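Clernside Bench Clearing Set

Data card and README

Maintainer: Nicanor Montes, Stirkstead
Release: 3

Overview

The Clernside Bench Clearing Set is a collection of short recordings and still views of mixed workshop items before and during tidying. Each session starts with hand tools and discarded bottles lying together on one surface. The activity has two parts: tools go back to the toolbox, and bottles go into the waste basket. The set is intended for work on sorting, on object recognition among mixed items, and on written instructions for ordinary clearing tasks.

Release 3 contains 216 sessions divided among 11 starting layouts. Nearly 3,000 written notes accompany them. A note may refer to a single item, to a pair of items, or to the session as a whole.

Contents of the release

sessions/ – one folder per session, numbered in order of recording
layouts/ – one reference view for each starting layout
notes/ – written notes in plain text, one file per session
items.txt – the item list, with the short names used in the notes
CHANGES.txt – corrections since Release 1

Item classes

The item list has nine entries. Those used most often are given below with their short names.

toolbox: the tan box with black latches. The lid is treated as part of the toolbox. An item resting in the lid compartment is recorded as "on toolbox" and does not count as put away.
wrench_adj: adjustable wrench, red and black handle.
wrench_comb: combination wrench, ring at one end and open at the other.
driver: screwdriver, yellow and black handle. Where there are two, the notes use driver_a and driver_b, assigned from left to right in the reference view. The names stay with the items for the rest of the session.
bottle_large and bottle_small: plastic bottles, separated by size only. Label color appears in the notes as free text.
basket: the gray mesh waste basket.

Paper scraps and other small debris have no class. Annotators were asked to leave them out of the item count and to mention them only when they affected the handling of a listed item.

Session outcomes

A session is marked "complete" when every tool is inside the toolbox or on its lid by agreement of the layout sheet, and every bottle is in the basket. It is marked "partial" when at least one item has been placed correctly and others remain. All remaining sessions are marked "open". Open sessions have been kept in the release. Users who want finished examples only should filter on this field before making any split.

Annotation

Notes were written by two annotators working separately and were then compared. Differences over position words such as "beside" and "in front of" were settled by the maintainer. The rules for these words changed between Release 1 and Release 2, and the older notes were revised to match. A small number of Bevan layouts still carry the earlier wording and are listed in CHANGES.txt.

Layout names

Layouts are grouped in two families, Bevan and Paleck. Bevan layouts begin with tools only or bottles only. Paleck layouts begin with both. The family name is the first word in each folder name and should be kept when files are copied, as the notes refer to it.

Known limitations

The range of tools is narrow, and results should not be assumed to carry over to a full workshop. Bottles of similar size are sometimes confused in the notes when one lies partly behind another. The surface has a marble pattern with thin light veins, and small pale items may be difficult to separate from it. Lighting was not varied on purpose.

Terms of use

The set may be used for research and teaching. Copies passed to other groups must include this file and items.txt. Altered copies should be given a different name.

Corrections

Corrections should be sent to Nicanor Montes with the session number, the item name and the line of the note concerned. Those received before the end of January will be considered for Release 4.

Reference view, Paleck family

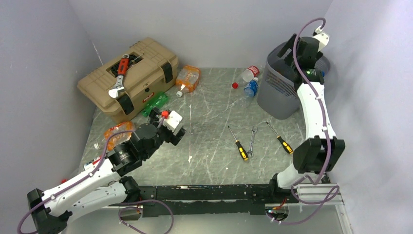 Reference views for the remaining layouts are stored in layouts/ under the same names as the session folders.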